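Tuesday, July 7, 2026

Water meter read 3,694 at breakfast. Usage is up again with no change in the garden schedule, so I am back to suspecting the toilet fill valve.
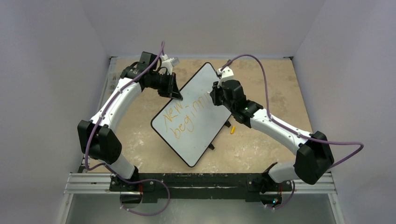 Shut the main valve for 30 minutes and read the dial at both ends. No movement. Repeated with the main open and the toilet isolated — no movement either. That leaves the fill valve or the flapper. Put dye in the tank at noon; faint color in the bowl by 12:20. Flapper, then. The old one is a Gresex, 2 inch, stiff along the hinge side. Conceição Louro has a spare and will drop it off tomorrow. Tank isolated overnight. Next reading at 7.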